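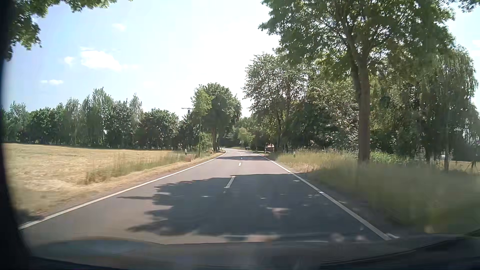
A list member wrote in January:

> Since I installed version 14 of Trilton, my ghost car on the Kusum
> stage starts too early. It is already moving when the countdown
> shows two. Also the old replays stop before the finish. Do I have
> to delete all my ghosts and drive them again? I have a lot of them
> and some were good runs that I can not repeat.

Please do not delete them. I had the same trouble and I kept a copy of the whole folder, so I could try several things without fear.

The ghost files of the older versions were saved with the countdown included. Version 14 starts to record only when the light goes green, but it reads the old files as if they were new ones. On a short stage you see only the early start. On a long stage like Kakakhel the replay also ends before the finish, and the split times are wrong from the first checkpoint.

What helped me was the converter in the tools folder. You run it one time for each stage, not for each file. It asks for the countdown length and you must give it in hundredths of a second. For most stages the value is 200. If you type 2, it accepts this also and gives no warning, but then the ghost is still early and the converter says the file is already done. I lost one evening with this.

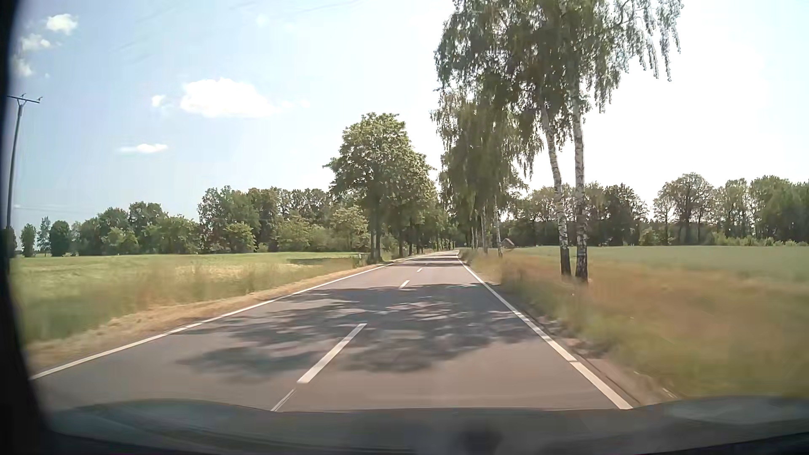
After the conversion, open the stage list and let the game build the index again. I had 748 files and it needed a long time, with the window completely white. I thought it was frozen and closed it, and then I had to start from the beginning - so please be patient.

Two things are still open for me. The ghosts that I recorded with the Herkent wheel profile show the steering in the wrong direction in the replay. The car itself drives the correct line, only the hands turn to the other side. Does anybody see this with another wheel profile? And the co-driver calls are still a little late in converted replays of Kakakhel, but they are correct when I drive the stage myself.

If somebody has the older converter, from before the menu was changed, I would like to compare the output. I can send my Kusum files before and after, they are small.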